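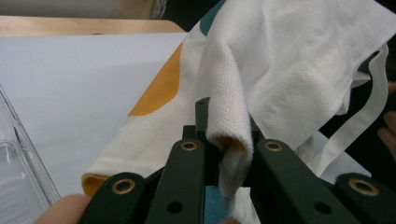 ### 3.2 Household linen

The textile survey covered 30 households in Pravport and recorded 1033 items in daily use. Each item was entered by fabric, weave and customary place of storage.

Towels with a waffle weave were treated as a separate class from flat-woven cloths. Figure 2 shows a white towel of this class, crumpled, with a larger off-white printed fabric beside it. The small square dimples of the weave remain legible across the folds, and the class could therefore be assigned before an item was spread out. Printed fabrics were entered under the Karetti scheme by ground colour first and by motif second.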